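Plurska Fitted Sheet, Queen

Rated 3 out of 5 by Margit Westerberg

Bought in October for the spare room. The label gives a pocket depth of 38 cm. Measured flat on the floor, mine came to 36. On a standard innerspring that makes no difference, but a mattress with a thick topper will pull the corners up overnight.

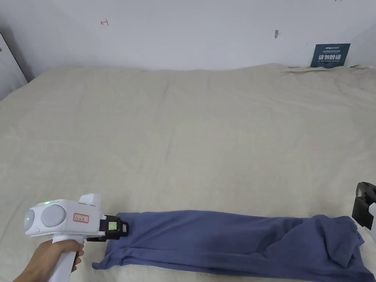
Elastic runs the full perimeter and the seams are double-stitched. Shrinkage after 3 warm washes was 2 cm in length and nil in width. Colour held. The fabric creases readily on the line and needs a warm iron if that bothers you.

At $87 it costs more than the Lelham, which has deeper corners but pills by midwinter.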